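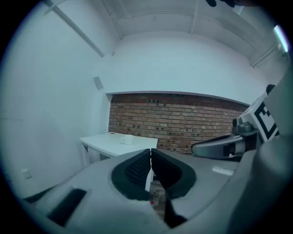

Fig. 4.1 — Black finger pads, side by side in the grey body

Support > Vehicle systems > Rilla crew intercom > Fitting and set-up > Section 4

We use cookies to keep you signed in to the Lukholm support pages. Accept all / Manage choices

SECTION 4. FIRST SET-UP IN THE VEHICLE
Rilla crew intercom, Traredari carrier fit. Revised Oct 28, 2025. Replaces the February sheet — bin that one, the channel order was wrong.

Read Section 3 first (mounting and earth strap). This section starts with the master box bolted down and the harness run but not plugged in. If the harness isn't run, stop, go back.

4.1 Before you start

Vehicle parked, brake on, engine off. Battery isolator OFF. Chocks in if you're on a slope.

You need:
- master box, fitted
- crew boxes, one per station (6 on the standard Traredari fit)
- headsets, any mix of the old and new pattern
- dust caps, keep them, they go back on any socket you don't use
- fit card, blank
- torch

CAUTION: Do not plug or unplug the power lead with the isolator on. It will take the fuse and may take the board behind it.

CAUTION: Hatches. Cables across a hatch ring get cut the first time someone shuts it. Route through the clips.

4.2 Connecting the boxes

1. Check the isolator again. OFF.
2. Take the harness end marked M. Offer it to the master box with the key slot at the top. Push, then turn the collar until it clicks.
3. Work down the left side of the hull, driver first. Then the right side. Then the commander last.
4. Each plug is lettered. Match the letter on the plug to the letter on the box. Don't swap two just because one reaches better — the station order follows the letters.
5. Tug each plug. Gently. A collar that's gone round but not clicked will hold in the shed and drop out on a track.
6. Dust caps on all spare sockets.
7. Power lead last, into the red-ringed socket on the master.

NOTE: Driver's plug is stiff on early hulls. Hand tight is enough, no pliers. Pliers crack the collar and a cracked collar is not a warranty item.

4.3 First power-up

1. All headsets unplugged. All volume knobs to minimum.
2. Isolator ON. Ignition to position one, no further.
3. Press and hold the power button on the master. Amber light first, then green.
4. Leave it. The box is looking for its stations and pressing things now only makes it start over.
5. Steady green = all stations found. Flashing green = one or more missing. Red = power fault, isolator OFF, see 4.6.
6. Plug in the commander's headset only. Turn up a quarter. You should hear a soft hiss, no hum.
7. Hum means the earth strap. Nearly always. Scrape the paint back to bare metal under the strap and refit it, then repeat from step 1.

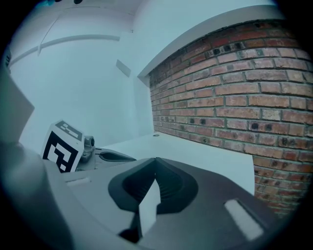

Fig. 4.2 — Pale wedge-shaped tip, seen with the white wall to the left and brick to the right

4.4 Setting the stations

Two people for this. One at the commander's station, one moving round the vehicle.

1. On the master, turn the selector to SET.
2. Enter the install code. Factory code is 1878. Change it before the vehicle leaves you (see 4.5).
3. The person moving round plugs a headset in at the driver's box and holds the call button for 6 seconds. Short beep, let go.
4. Repeat at each station in the same order you plugged them up.
5. Selector back to RUN. If you leave it on SET the box will drop the lot at next power-off and you get to do it all agian.
6. Voice check. Driver speaks, everyone answers. Then each station in turn, normal speaking voice, mic close to the lip.
7. Repeat the voice check with the engine running. Hearing protection on. Adjust the noise gate on the master till the engine drops away between words — a little at a time. Too far and it clips the start of what people say, which for a driver is the bit that matters.

NOTE: Dayana Ocampo on the Ibarra fitting line sets the gate with the ramp down and then checks it ramp up. Worth doing. The sound inside changes quite a lot.

NOTE: Old pattern headsets are quieter. Turn up at the crew box, leave the master level alone.

4.5 Changing the code and filling in the card

1. Selector to SET, old code, hold ENTER until the light goes amber.
2. New code, ENTER. New code again, ENTER.
3. Selector to RUN.
4. Write up the fit card: hull number, master serial, box serials in letter order, your name. Not the code. The code goes to the unit signals store seperately.
5. Card in the pocket behind the commander's seat.

Lost code: the box has to be reset by Lukholm. No back door.

4.6 If it doesn't work

No lights at all — isolator, then the fuse in the power lead, then the lead.

Red light — low supply or a short. Unplug the power lead (isolator OFF first), charge the batteries, try again. Still red, don't keep trying.

Flashing green — reseat plugs, starting at the far end of the harness. Check letters.

One station can hear but not speak — swap the headset before you blame the box.

Crackle when moving — loose collar or a cable rubbing. Look near the hatch rings and the turret floor.

Everything fine till the radio transmits — intercom and radio cables are tied together somewhere. Separate them. Full routing drawing on page 46.

Anything else, send the fit card details to Emmanuel Mwakalinga at Lukholm field support, with the light colour and what you'd just done when it failed.

Next: Section 5, Connecting the vehicle radio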